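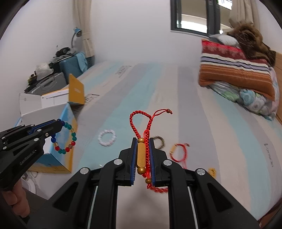

Joar Lindholm thinks small soft things are a waste of time in a gripper test. If you want to compare two grippers, he wrote to me after my last column, give them both a steel block, measure the force, measure the slip and go home. A bracelet never sits the same way twice, so whatever you learn from it belongs to that bracelet.

I have thought about that for a few weeks and I still disagree, though I agree with him more than I did in November.

The case for the block is easy to make. It has flat sides and it weighs the same tomorrow. When Ljungberg sends out a data sheet for a new jaw, the numbers on it come from something very like a block, and I would not want them to stop. Without those numbers you have no idea whether the jaw in your hand is faulty or whether you are simply holding it badly.

My trouble is with what happens next. People read the sheet, order the gripper and find that it cannot pick up a piece of cord from a bed sheet. The pads come down, the fabric rucks up between them and the cord slides out to one side. You will not find that on the data sheet. A block does not bend and a steel table does not ruck.

I now do most of my comparing with bracelets on a bed. The braided ones and the beaded ones fail in different ways. Round beads roll under the pad if you come in at a slant. Braided cord holds well once you have it, but it folds over on itself on the way up, and where you pinch it decides how the rest hangs. With a ribbed pad you can sometimes feel the beads settle into the grooves through the handle. With a smooth one you feel very little and have to trust your eyes.

The last pair I tried were a jaw from Dridus and one from Odedus, both hand-held, both with two fingers. I made 61 lifts with each. The Dridus jaw got 53 of them clean into the box. I am leaving out the Odedus figure for now, as one of its pads had worked loose by the end and I can't say when it started. It would be unfair to print the number and unfair to guess at a better one.

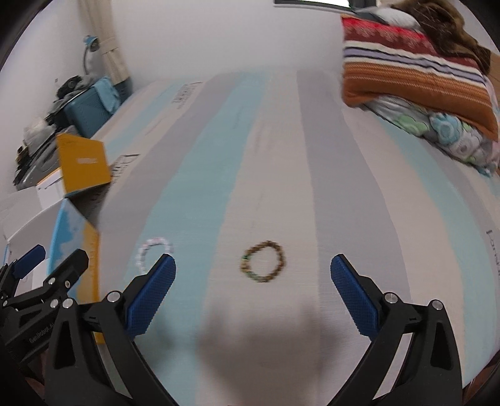

Two-jaw gripper with ribbed pads, open, with a brown beaded bracelet between the jaws.

The approach is where I learn most. Before the fingers close there is a short time when you have to choose how low to go. Too high and the pads meet above the beads. Too low and you take a pinch of sheet as well. A person with a gripper in the hand makes this choice without thinking much about it. An arm has to be told, or shown often enough to work it out, and a jaw that forgives a small mistake in height is worth a good deal more to me than one that squeezes harder.

Makers rarely say how forgiving a jaw is. Skesent comes closest, with a note in its manual about how far the fingertip can be pressed down before it starts to bind. I would like to see that from everyone, measured on cloth as well as on a hard table.

I would also like to see more tests with a gripper in each hand. Plenty of jobs at home need one hand to hold and the other to place, and two grippers that work well alone can get in each other's way. The linkages on this sort of jaw swing outwards as it opens – more than you expect – and in a tight spot they knock. A block test with one jaw will never show you that.

There is a fair answer to all this, and it is Joar's. My test depends on my hand. Edvin Sæther tried the same bracelets with the same Dridus jaw and did better than I did, and he had never used it before. If the person matters that much, what am I comparing? My reply is that I use the same hand for both jaws, and I swap between them often so that neither gets all my tired lifts. It is a weaker test than his. I think it asks a better question, and I would sooner have a rough answer to that.

Keep the block for the data sheet. Then put the thing over a bed with some beads on it before you pay.

Posted March 21, 2024

Comments

Aranka Pintér
Agree about the cloth. We tape ours down at the corners, which helps, but then I suppose it's halfway to being a table.

Brahim Soliman
You should print the Odedus number anyway and say the pad was loose. Readers can make up their own minds.

Gudrun Skjelbred
Did you try the same lifts with the pads cleaned in between? Mine pick up fluff from bedding and the grip changes after a while.

Joar Lindholm
Still a block man. But I will try the height thing.

Search this site Enter keywords Go

Contact | © 2024 All rights reserved | Back to top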